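Let the Kids Pick Up Blocks

I help out with a student robotics club on Sunday afternoons, and every spring I have the same argument with somebody's parent. This year it was a very nice dad who had driven up from Ekirthorpe for our open day. He watched for a while, ate two of our cookies, and asked me when they were going to do something real.

What he meant, I think, was something with wheels. The big competitions have trained us all to expect a robot that zooms across a gym floor while people scream. I love that too! I've lost my voice at those things. But our spring project is picking blocks out of a bin, red ones and green ones, over and over, and I've come around to thinking it's the best thing we do all year.

It sounds like a toddler's job. I thought so myself until Marisol Pettigrew, who runs the club, made me write out the steps on a whiteboard. Which block do you go for first? Where do you grab it? What if it's lying right up against the wall and the fingers won't fit? I got to step five and had to sit down. A toddler just reaches in. Everybody else has to work out an angle.

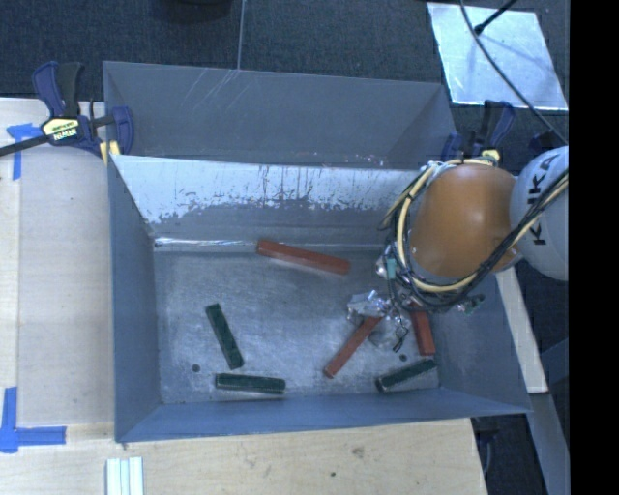

And the angles are where the learning is. Blocks dumped in a bin never land the way you drew them in your notebook. One of our students, Lộc Mạch, spent most of July on nothing but the corners — I mean the actual corners of the bin, where a block can tuck itself in and dare you to come get it. He filled 48 pages with sketches. Some of them are kind of beautiful. He told me he'd never cared about trigonometry before, and now he gets annoyed when his teacher rushes it.

Compare that with our driving robot two years ago, which we called Wisley. The kids were so proud of Wisley, and so was I, but if I'm being fair, two of them did the programming and the rest made T-shirts. When it hit a wall, everyone groaned and someone carried it back to the start. We didn't learn much about why. A missed block is different. The kids crowd around, they point, they disagree (loudly), and then they change one thing and try again.

Abimbola Fashola, who is 16 and doesn't say much, keeps the log. Her rule is that every batch is 100 tries, and you don't get to stop early when it's going well. There was a batch with 35 misses that put everyone in a terrible mood, and I watched her write down every one of them in the same tidy handwriting. I've worked with grown adults who couldn't do that.

I do get the other side. Vaughn Lindgren coaches a team across town and says I'm going to bore kids right out of engineering. He has a point about the slow days. We had one ninth grader quit for drama club, and she's having a great time there. Maybe next year we should split it up, with a race in the fall and the bin in the spring. I'd go for that.

What I wouldn't do is drop the bin so the open day looks better. If you come to the next one, skip the cookies for a minute and ask one of the kids about the last block they missed. Give yourself some time, though, because they will get out the notebooks.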